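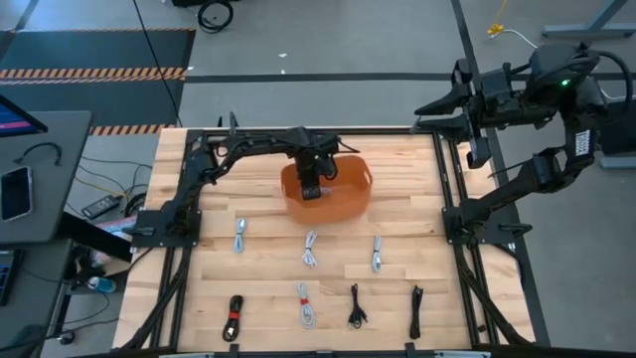
Charging cables and the orange bin, butcher-block top.

dorau_14
Wednesday, June 6, 2018
Sorting the cable drawer. Coiled, few ties, all going in one open bin with handles. Is there a better method for braided cord?

Catacutan
Hook-and-loop tie on each. Loose coils in a shared bin interlock at the connectors. I keep 50 at work and stopped using bins in March.

elton800
Disagree. Ties add a step and people skip it. Coil wide, lay flat, connector on top. A bin is fine for that quantity.

Catacutan
Fine until you pull one from the bottom.

dorau_14
Ties ordered, pack of 100. Keeping the bin.

elton800
Label the lengths while they are out. Braided cord does not take tape well, so use a tag.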